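Zirkbridge is a small shop for used desktop computers. Below are the questions that customers write to us most often.

## Before you order

**What do I receive in the box?**

The computer and a power cord. Monitor and keyboard are sold separately.

**Can I choose how much memory I get?**

Yes, write your wish in the order note. We answer before 8 in the evening.
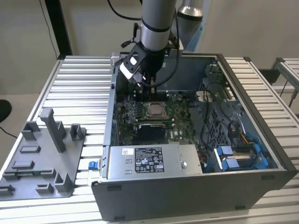

## Delivery

**How much does shipping cost?**

Inside Apaza it is free. For all other towns we charge 62 dollars - the towers are heavy, and we pack them in double cardboard.

Please check the box while the driver is still with you. If a corner is crushed, write it on the delivery paper. 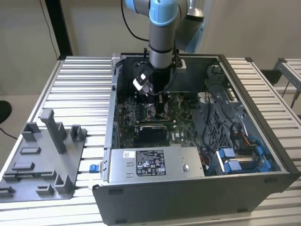

Without this note the carrier can refuse to pay for damage, and then we need much more time to help you.

## Returns and warranty

**How long is the warranty?**

It is 70 days from delivery, for all parts except the fan filters.
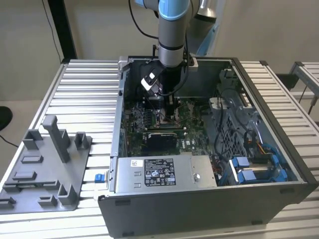 **Where do I send a computer that I want to return?**

Send it to our Prollus counter, with the order number on the outside of the box. The counter is closed in August.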